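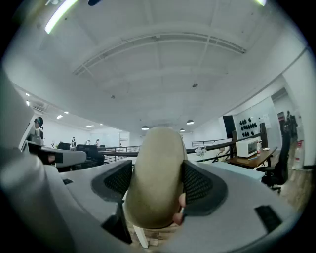 Beige oval held upright, fingertips just behind it.

Anyone know how the ruck rule works for kids moving up a grade?

Posted by Bomton_mum

My daughter plays footy for the Prusska juniors and she goes up an age group in December. She's tall for her age so they stick her in the ruck, and up to now it's all been pretty relaxed - the umpire throws the ball up, the two tall kids have a go, everyone chases it. The new coach says that in the next grade they do proper center bounces and boundary throw-ins, and that she'll have to "nominate." I nodded like I knew what he meant. I grew up with basketball and I'm still learning this sport from the sideline!

So what does she have to do, and can she get in trouble if she forgets? Also is 18 a side normal at that age? She's used to 12 and I'm a bit worried about how much running that is for a kid who already comes home flat as a pancake.

Yee-man Huang

I ran the boundary for our local juniors for a few seasons and my son rucks, so I can help with some of this. Nominating is easy. When there's a ball-up or a throw-in, the umpire asks who's rucking and one kid from each side puts a hand up or calls out. Those 2 are the only ones who contest it. If a third kid jumps in because they got excited, the umpire can pay a free kick the other way, and yes, it happens a lot in the first few games. My son did it in front of goal once and sulked all the way home.

At a center bounce she'll need to stay on her own side of the line until the ball is up. Have her practice her run-up in the yard, just a couple of steps and a jump off the same foot each time. She should also learn to tap the ball to a spot where a teammate is standing, and if she's only getting a hand on it for now that's fine.

On the numbers, leagues do their own thing with juniors. Ours went to 18 but if one team was short the coaches evened up before the start. Ask your club for the league's rules for her age group, they should have them written down somewhere. And ask the coach if there's a second ruck. Ours swapped two kids at every break and neither of them got too worn out.

Ko

18 on a big oval is less running than you'd think, more kids to share it. Get her a mouthguard that fits properly, knees and elbows everywhere in there.

Zenalell

Our ground has about 900 people on a good day and half of them still yell "ball" at the wrong time so don't feel bad lol. No idea about nominating sorry, my two both play down back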